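Unit 4: Bench Surfaces and Panel Joints
Course handout, Interior Fit-Out and Joinery
Prepared by Rónán Ó Néill. Lab sections: Seung-woo Kang.

Read this handout before the May lab. It covers load, flatness and joint layout for tops built from more than one panel. Finishes and edge treatment are in Unit 5.

4.1 Terms

Top: the full working surface, whatever the number of panels.
Panel: one board within the top.
Seam: the line where two panels meet.
Step: the difference in height between two panels, measured across the seam.
Span: the clear distance between supports. 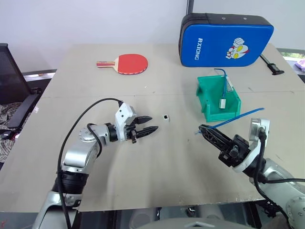
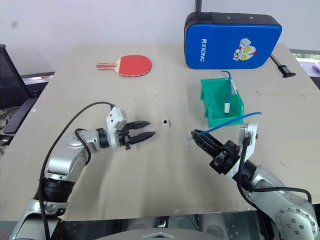
Light-colored tops with a seam running across.

4.2 Seam placement

A seam is a break in stiffness. Unless the joint is glued and splined, assume it carries no bending at all and treat each panel as a separate beam. Two rules follow.

First, every seam needs support directly under it or close to it on both sides. A rail centered below the seam is the usual answer. If a rail is not possible, use two cleats and a cross plate, screwed from below.

Second, keep seams out of the zone where the heaviest work is done. On a bench used from one side, this means the front third. A seam parallel to the front edge is acceptable toward the back. A seam at right angles to the front edge is acceptable only over a leg frame.

4.3 Deflection

For a simply supported panel under an even load, deflection at mid-span is

d = 5wL^4 / 384EI

where w is load per unit length, L is the span, E is the modulus of the board and I is the second moment of area of the section. For a rectangular section, I = bh^3 / 12.

Note the powers. Doubling the span multiplies deflection by 16 if w stays the same. Doubling the thickness divides it by eight. Students often add thickness when an extra rail would cost less and do more.

Use consistent units. The worksheet is in millimeters and newtons, so E must be in N/mm^2. Values taken from a supplier sheet in GPa must be multiplied by 1,000. This was the most common error in last year's scripts.

Long-term load is a separate question. Board products creep. For a top that carries a permanent load, apply the creep factor from Table 3 to the elastic result before comparing it with the limit.

4.4 Step and flatness

Check the step with a straightedge laid across the seam at right angles, and a feeler gauge under the low side. Take readings at both ends and at the middle. Record the largest, and record which panel is high.

A step has three common causes:
Panels from different batches, with different actual thickness.
Rails not level with each other.
Fixings tightened on one side before the other side was clamped.

The first cannot be fixed by adjusting the frame. Either shim the thinner panel along its full length or reject it. Local shims under the seam only will leave the panel tilted and move the error to the far edge.

4.5 Movement

Leave a gap where the top meets a wall. Solid wood moves across the grain with changes in humidity, and the allowance is worked out from the width of the panel. Sheet goods move less but not zero. Slotted holes in the rail, with the slot running in the direction of movement, are required for solid wood and good practice elsewhere. Do not fill the gap with rigid filler.

4.6 Worked example

The Uibo bench has two equal panels with the seam parallel to the front. Each panel is 34 mm thick. The end frames are fixed and the client will not accept a center leg.

Step 1. Find I for one panel, using the panel width for b.
Step 2. Find w from the design load and add self-weight.
Step 3. Calculate d for the full span between end frames.
Step 4. Apply the creep factor to the permanent part of the load only.
Step 5. Compare with the limit of span/300.

The panels fail at step 5. Adding a 50 mm deep rail under the seam, running end to end, brings the top within the limit. Note that the rail serves 4.2 as well as 4.3. Show both checks in your answer.

4.7 For the lab

Bring a straightedge, feeler gauges and the worksheet. Groups will measure the Torex and Flota samples and swap. Readings go to Seung-woo Kang at the end of the session, with units. Question 2 on the worksheet refers to the Sundis top, for which the drawing is on the course page.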